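Rillow twin-arm bench kit – 2 stars
Reviewed Sep 6, 2020

Bought the pair through Girard after Usha Kartha at Codident said hers had been fine. Mine was fine too, for seven weeks. Folding, sorting, passing small bits from one arm to the other, all good and the setup took me an evening.

Then the left gripper started letting go. No error, no beep, the software still says it's holding. Worst when the two grippers come face to face for a handover. One drops early, the other closes on nothing and carries on as if it has something.
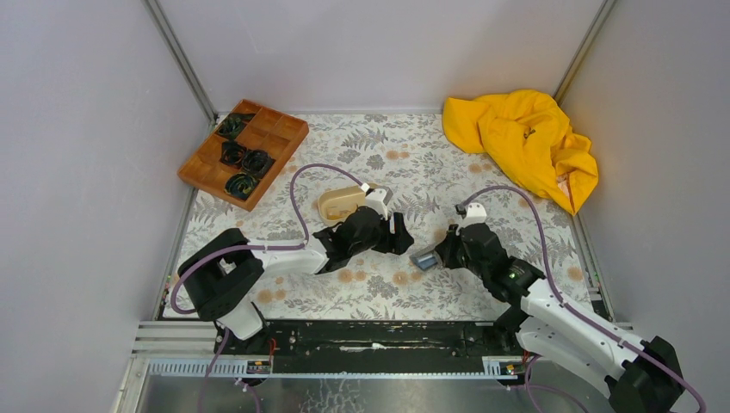 Second fault is worse. Pressed stop mid-move and the right arm kept going for a good second before it froze. Doesnt sound like much until your hand is in there. Mine was. Bruised knuckle, no more than that, but I now cut the power at the wall before I reach in.

Support (Buppha Ruangrit, polite, quick to reply) had me re-run the calibration and swap the wrist cable. Helped the dropping for around 200 cycles, then back to the same. Nothing at all on the stop button – "passed to the engineers". Still waiting.

Return postage from Rasuvthorpe is on me, aparently. Two stars for the arms when they behave. Wouldn't put one anywhere near kids.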